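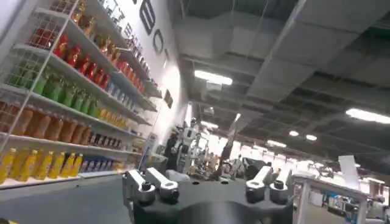 Abb. 7: Getränkeregal im Versuchsmarkt, Blick vom Handgelenk des Roboters; Greifer geöffnet.

4.2 Nachfüllen von Regalen
Die Flaschen stehen nach Farben geordnet in Reihen (Abb. 7). Im Versuch Nasska gelangen 33 von 102 Einräumvorgängen ohne Eingriff. Die meisten Abbrüche entstanden beim Absetzen neben bereits stehenden Flaschen - das Greifen selbst war selten die Ursache. Für den unbeaufsichtigten Betrieb reicht das nach Hirano und Zelenák noch nicht aus.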